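Likance 木蜡油 143号 原木清色
小罐装，适合砧板、托盘、拼板台面

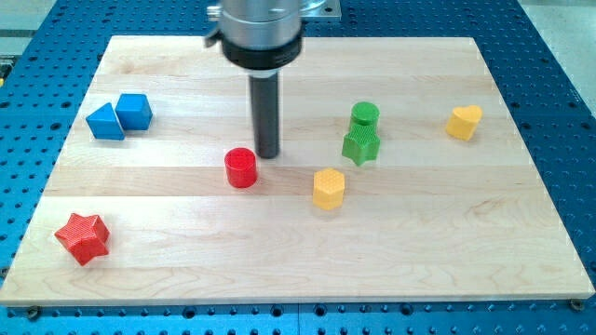 先说说我为什么卖这一款

店里的木油换过好几轮了，最后留在架子上的就是这罐143号。我自己家里的饭桌、切面包的板子、玄关那张小凳子，用的都是它。最早是Orsolya Kelemen推荐给我的，她做拼板做了很多年，手上那罐油盖子都锈了还舍不得扔。我当时嫌它贵，买了别家便宜的，结果一个冬天过去板面发白，又老老实实回来买这个（那罐便宜的现在拿来擦锄头柄）。

颜色和手感

143号是清色，不加颜料。浅色木头上了油会稍微暖一点，像刚刨出来又放了几天的样子，不会变成那种橙黄。枫木、桦木、白蜡木我都试过，喜欢浅色的朋友可以放心。胡桃木上了以后会深不少，纹理一下子就出来了，我每次擦第一遍都要停下来看一会儿！

表面是半哑光，摸上去还是木头，没有塑料膜那种滑。想要镜面效果的话，这款不合适，请看我们店里的Baltier硬漆。

怎么用

板面先磨到240目，擦干净灰。我一般再拿微湿的布抹一遍，等木毛立起来，干透后轻轻磨掉。

罐子摇匀，用棉布蘸一点点，顺着木纹推开。真的只要一点点，第一次用的人十有八九倒多了，我也倒多过，黏了两天，差点想把板子劈了当柴烧。

等10分钟，拿干净的布把浮油全部擦掉，擦到布拖起来不发涩为止。端面吸油快，可以多补一次。

放在通风的地方过夜，第二天用细百洁布轻轻带一下，再上下一遍。一般家具两遍够了，砧板和常沾水的台面我会上3遍。

全部上完以后放足5天再用。表面隔天就不粘手了，但里面还在慢慢固化，这时候放热锅或者泡水，印子很难去掉。

用过的布请注意

浸了油的布团在一起会自己发热，有起火的危险，这个我每次都要啰嗦一遍。用完摊开晾在室外，或者泡进水里，盖好再扔。别揉成一团塞进垃圾桶，也别丢在工作台底下。

拼板要不要特别处理

常有人问拼板的胶缝会不会吃不进油。胶缝本身确实不吸油，所以溢出来的胶一定要在上油之前铲干净、磨干净，不然那一块会留下浅浅的一道，上了油才看得见，到时候只能重新磨。我的办法是磨完以后用酒精擦一遍，有残胶的地方颜色会不一样，拿铅笔圈出来再补磨。

纹理打旋的地方吸油不太均匀，第一遍看着花是正常的，第二遍就匀多了，别急着一层一层往上加。

日常保养

平时湿布擦完再用干布抹一下就行。砧板洗完立起来晾，别平放在水池边上。什么时候该补油呢？滴几滴水上去，水珠摊开了往里渗，就可以补了。补油不用全部打磨，细百洁布带一带，薄薄擦一层就好。我家饭桌一般到了10月补一次，正好赶在开暖气之前。

深的划痕先局部磨平，再往外多磨一圈过渡，不然会有个明显的圆印子。Imre Bognár在留言里说他拿湿布垫着熨斗，把压坑先蒸起来再磨，我照着试了，浅的坑真的能回来不少，谢谢他！

买家常问

能用在儿童玩具上吗？我给自己外甥的积木用过，完全固化以后再给他玩的。如果您家孩子对坚果或者植物油过敏，请先来信，我把成分表发给您看。

户外能用吗？不建议。户外桌椅请选Jakab那款外用油，里面有防晒成分，颜色也更深一些。

原来刷过清漆的桌子能直接上吗？不行，油进不去，只会浮在上面发黏。要先把旧漆磨干净，露出木头。

开罐以后能放多久？盖子边上的油擦干净再盖紧，一般能用到第二年。剩得少的时候最好换到小瓶里，少留点空气。如果上面结了皮，把皮挑掉，下面的滤一滤还能用；要是整罐都变稠了，就别勉强了。

发货

现货从Trunthorpe的仓库寄出，下午3点之前的订单当天打包。罐子外面会套一层密封袋，路上磕瘪了不影响使用，漏了请拍照给我，我补寄。没开封的可以退，开过的就不能退了，拿不准颜色的话，可以先买一份试用小包，在板子背面擦一块看看。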